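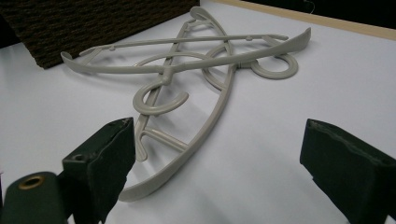
I have now read, or half read, four books on getting rid of things, and I still own all four of them. That should tell you where I stand.

What set me off this time was a newsletter from an outfit called Lavis. I must have signed up when I bought a lamp. They run a "closet reset" that costs $65 and comes as a set of cards you pull from a box, one a day, each with a question on it. Does this shirt know who you are now? I'm not making that up. A friend lent me her box, so I can at least say I didn't pay for it. I got as far as card nine.

The newsletter said the average household has 2,000 pieces of clothing it never wears. I read that twice. Then I went and looked at my own bedroom, which has one closet and a dresser with a drawer that sticks, and tried to picture where 2,000 of anything would go. There was no source for the figure. I wrote and asked and got a discount code back.

I don't doubt people have too much. I have too much. My problem is with the idea that it's a condition of the soul and that somebody with a nice website can treat it. I have a blue jacket I haven't worn since we lived in Fatcombe. I don't wear it because it's tight under the arms. I keep it because it was expensive and I'm cheap. There, that's the whole inner journey, and it took less time than shuffling the cards.

The other thing that bothers me is how quickly all this clearing out turns into shopping. You get rid of half your sweaters and then you need the right boxes for the ones that are left. Matching boxes, of course, and little cloth dividers, and cedar something. Cao sells a drawer system in "oat" and "deep oat" (I held the two samples up to the window and could not tell you which was which). The lady in the store told me most people find they need three sets. I bet they do.

And where does it all go? The books get very vague at this point. You thank the thing, you put it in a bag, and the bag leaves. In my case the bag sat in the trunk of the car from January until the weather turned, going back and forth to work with me. When I finally took it to the thrift store in Umden, there was a sign on the door saying they weren't taking clothes until further notice. The back room was full up to the light switch. I don't blame them. Every person in the county had been asked by a card whether their shirt knew them.

I took the bag home again. A couple of things I gave to my sister, who is shorter than me and doesn't mind. Some old T-shirts got cut up for rags, and they're good rags. The rest went back in the closet, where I'll admit they don't seem to be doing any harm.

Here's what has worked a little, for whatever it's worth. I quit buying clothes when I'm tired. I quit opening the emails – most of them, anyway. When something has a hole in it I either fix it that week or it becomes a rag. I don't have a system and I couldn't sell you one.

I did go back and look at the Lavis page again before writing this. There are 758 reviews now and hardly a bad one among them, which makes me trust it less. One woman said it had changed her marriage. Maybe it did. I'd want to hear from the husband.

The box of cards goes back to my friend this weekend. She says she's thinking about the kitchen edition. The blue jacket is staying where it is until the sleeves get bigger.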